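Zellix Chores: Phones and Cases

Data card, second release

Summary

Zellix Chores is a collection of recordings of two-arm robots doing small jobs from the home and from the repair counter. This part covers phones: picking one up from a flat surface, passing it from one gripper to the other, putting it in a stand, putting it in a case and laying it down again. The recordings were made by the Somon group. The collection has 3,000 episodes, of which 2,000 are for training and the remaining are kept for testing and for failure study.

We made this collection to answer one plain question, which visitors ask us every time: can a machine do these chores yet? Our short answer is that it can do some of them, slowly, and with a person near the stop button. The longer answer is in the section on results.

Why phones

Many household robot collections use cups, blocks and towels. These are good objects, and we use them in other parts of Zellix Chores. But a small repair shop or a return desk handles phones all day, and at home a phone is the thing people most often ask a robot to bring. A phone is also difficult in its own way. It is thin, heavy for its size, and smooth on both faces.

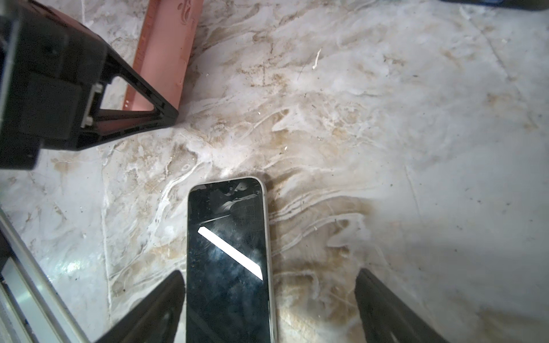 Grasping from flat is the skill where most policies lose their points. The fingers must go down close to the surface without pressing on it, and they must close on the long edges and not on the glass. A fingertip that lands only a few millimeters too high slides over the edge and pushes the phone away. When one finger is already nearly touching the left side of the phone and the other still has a gap of marble on the right, a good operator moves the whole hand before closing, so the phone does not turn. The dark screen gives more trouble to the vision model: a bright stripe of glare across black glass is easily taken for an edge, and in the first release we saw policies that tried to grasp along the glare. We decided to keep glare, dust and finger marks in the data. A person does not clean the phone before asking for it.

Tasks

The release has five tasks. The names in the files are the same as the names used here.

pick_flat: pick up one phone lying on the surface and hold it clear for two seconds.
handover: pick up with one arm, pass to the other arm, lay down on the other side.
to_stand: place the phone in a stand with the screen to the front.
into_case: press the phone into a soft case. The case may be held by the second arm.
sort_phones: several phones are on the surface, and the robot must move the one which is named in the instruction.

Each episode has a written instruction in everyday English. We wrote the instructions the way a person would say them in a kitchen, for example "give me the other black one" or "put the phone away, it's in the way of the plates." Some of them are not clear enough to follow without looking at the scene first. This is on purpose.

What is in each episode

Video from one camera at each wrist and one fixed camera that sees the whole workspace. Joint positions and gripper openings for both arms. The instruction text. A label for the result: success, partial, or failure. For failures there is a short note by the operator. The notes were written quickly and we did not edit them, so please expect spelling mistakes.

All episodes were collected by teleoperation. The operator sits behind the robot base and moves a pair of leader arms.

Workspace

We change the floor, the wall panels and the other objects between sessions. Objects which have nothing to do with the task stay inside the workspace or near it, and they are not listed in the instruction. In the first release the background was plain gray, and the policies trained on it became much worse when we moved the same robot to a real counter. With patterned panels the training is slower at the beginning, but the result moves better to a new place. 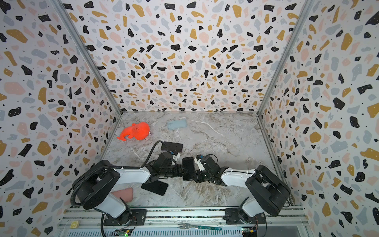

The handover task is where the patterned walls cost the most. For the passing arm, timing matters more than position. If the first gripper opens too early, the phone drops. If it opens too late, the two arms pull against each other and the servos become warm. Operators learned to wait a short moment after the second gripper closes, and this waiting is visible in the joint data as a flat part. Please do not remove these flat parts when you filter for idle time. We did this once ourselves, and the trained policy dropped nearly every phone.

Results so far

We tested one baseline policy, called Brurudus, on the real robot. It solved 62 percent of the pick_flat trials and 19 percent of the into_case trials. The handover results are between these two. For to_stand and sort_phones we do not give a number yet, because we changed the scoring rules in March and the old trials cannot be compared.

So, for the question of chores: picking up a phone and giving it to a person is close to useful, if the person is patient. Putting a case on is not close. A person bends the case with one thumb and feels when the corner goes in. Our grippers do not feel this, and the camera cannot see it well, as the fingers cover the corner.

Known limits

The phones do not move or ring during the episodes. Their screens are off.
Reflections of the overhead structure are often visible in the glass. A policy can learn to use them as a hint for position. We recommend a test with different lighting.
Right-to-left handovers are more frequent than left-to-right.
Some early episodes have a small time shift between the wrist cameras and the joint data. They are marked in the file list.

Use and license

Free for research and teaching. For use in a product, please write to the Magalhães office first. If you publish results, please report failures together with successes, and say if a person helped the robot during the trial.

Last change of this card: 14 Aug 2025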